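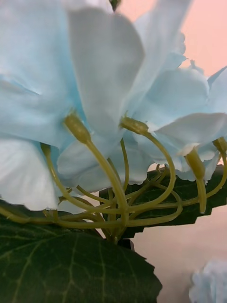

My sister thought fake flowers were for dentists' offices, and she told me so on the phone before I had finished saying the word hydrangea. She said Mother would have hated them. She said real ones cost 60 dollars at the place on Wulham Road and would be worth it for one day.

I told her the dinner wasn't one day. The flowers had to stand on the table through May and into June, while people came by the house to look at it.

"Then put out a bowl of lemons," she said.

I had bought them at Drallier, on the shelf behind the lamps. They were pale blue, close to white at the tips. The cloth was thin and crinkled, and under the blooms the stems were yellow-green and all looped together. I spent part of an evening bending them apart so the head would sit wider. Then I put them in the Plarura pitcher, the one with the glued handle, and turned the handle to the wall.

The first couple who came through stayed 82 minutes. The wife leaned down and smelled the flowers. She straightened up and asked about the water heater.

They offered 2,000 under the price. My sister said to take it, and I did.

She drove down for the last load. We wrapped the plates and carried out the chairs, and when the table was bare except for the pitcher she stood beside it with her coat on.

"Are you keeping those?" she said.

I said I hadn't decided. She took them out of the pitcher, shook off the dust, and laid them on the back seat of her car.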